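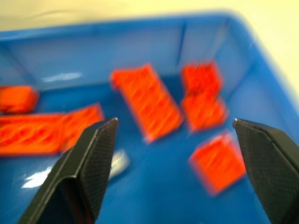 The toy library in Flitley opens its new building brick corner on 1 November 2005, and families who have been asking for one since the old brick chest wore out are going to be very happy!

The bricks came in over the summer, 198 bags and boxes of them, after Nuria Lozano put up a notice at the Miranda bakery asking for any that were sitting in attics. She hoped for enough to fill a shelf. By September the back room was full to the windowsill.

Since then the sorting has been going on color by color, and the orange bricks have finally had their turn. They go into a wide blue tray first, where it's easy to spread them out and see what is there, and from the tray into a bin.
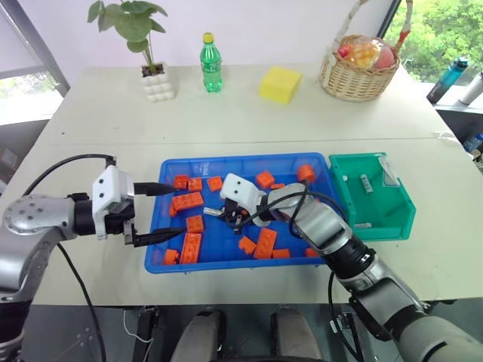 Orange was the color Lozano was looking forward to most. "Kids always want it for roofs and for lava," she said. "We had maybe a handful in the old chest, and they got fought over."

Casimiro Cantero, who built the low shelves for the corner, has been testing the mix with his grandchildren, and their biggest tower so far got to 180 bricks before bedtime put a stop to it. Odd pieces get pulled out along the way and go to a separate box for the older builders, who love them.
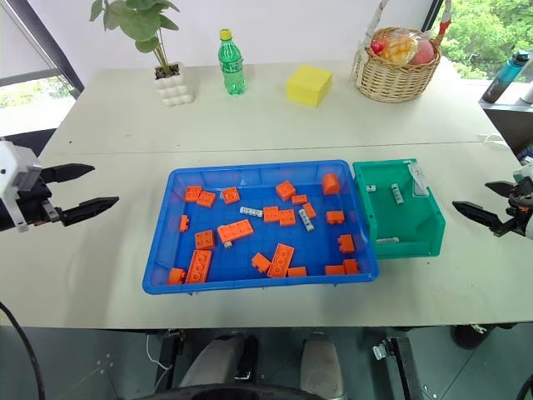 Orange bricks in the blue tray, with a few white and gray pieces mixed in and the green bin alongside.

Borrowing works the same as for puzzles. Members can take home one bin at a time for 20 days, and there are two play tables for anyone who would like to stay and build. The first building afternoon has a castle theme, and families from Wumunham are invited too. Membership forms are at the front desk, and more bricks are still welcome, in any color, washed if possible.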